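Subject: Re: [dritow-users] segmenter merges objects lying on their side

Hi Fathima, hi all,

Sorry for the slow answer, I wanted to rerun things on the August branch first.

Fathima Bhuiyan wrote:

> We feed wrist camera clips into Zultum and the cup masks keep bleeding into each other. Upright cups are fine. Once they're tipped over, two of them come back as one blob and the grasp planner aims for the gap. Is this a threshold thing or do I need to retrain?

I don't think you need to retrain, at least not yet! I went through 300 of our own clips with the stock weights and got the same blobs you did (plus a few uglier ones). It's mostly the merge step. It sees two masks with touching edges and similar depth and decides they belong together, which is great for a mug and its handle and terrible for tableware in a heap.

Frame 957 is the one I keep going back to. There's a white paper cup on its side with a pale green inside, a drink can lying just behind it, a small jar with a green lid over to the left and a pale cream cup behind the jar. The pink cup further right never gave me any trouble. The polka dots on the tablecloth did, though - with the texture term on, Zultum wanted to make little islands out of them.
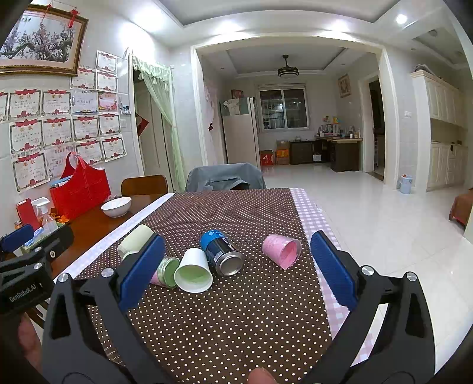

### What I changed

1. Set `merge_depth_gap` to 14 (it's in millimeters, the docs still say pixels, sorry).
2. Turned off `texture_term` for anything below the table plane fit.
3. Masked out the jaws and the blue finger pads before segmentation. If you do it after, the pads can still grab a bit of whatever is close to them.
4. Raised `min_votes` to 2, so a merge has to show up in both passes.

With those four the can and the paper cup come out as separate masks on my machine. The pink thing peeking out under the jar is still a coin toss, and I'd just send it to the planner as "unknown" for now.

The patch is on the Culero branch. Could you try it on your clips and send me the merge log, even if it works? Srivastava's nightly build doesn't have it yet, so you'll have to compile it yourself - takes me one coffee.

Cheers,
R.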